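4. Sorting small items on the bed

Use this section for the loose things that collect on bedside tables and windowsills: jars, lids, cases and other odds and ends. Allow up to 30 minutes for a first sort.

4.1 Straighten the bedspread and pull it flat. Small lids are easily lost in the folds of a textured or lace-trimmed cover.

4.2 Pick up any lids that have come away from their jars. Hold each one by the rim and look inside for dried cream or grit. 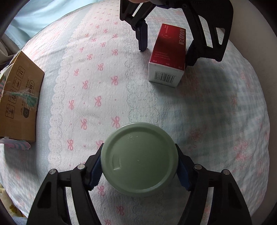 4.3 Wipe the rim and the thread with a barely damp cloth. Leave the lid upside down on a tissue until it is dry.

Note: Pastel lids from different makers can look alike. Try the lid by hand before putting it with a jar. If it does not catch after half a turn, it is the wrong one.

CAUTION: Do not put an open jar on the bed. Cream and balm leave grease marks on cotton.

4.4 Choose a shallow cardboard box. A printed gift box will do, and a dented side does no harm as long as the base is sound. Open it fully and stand it in the middle of the bed.

4.5 Put the small items together on one side of the box, within easy reach. Keep the other side clear for anything to be thrown out.

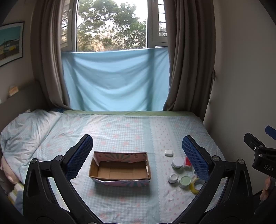 4.6 Load the box in this order:
Jars first, upright, lids tightened.
Hard cases next, against the walls.
Light items last, in the gaps.

4.7 Do not stack jars. If the box is full, start a second one.

4.8 Write the contents on a slip of paper and tuck it down one side. For boxes going into the Trellstead drawer unit, see section 5.

Section revised by Anju Bansal, Monday, October 3, 2022.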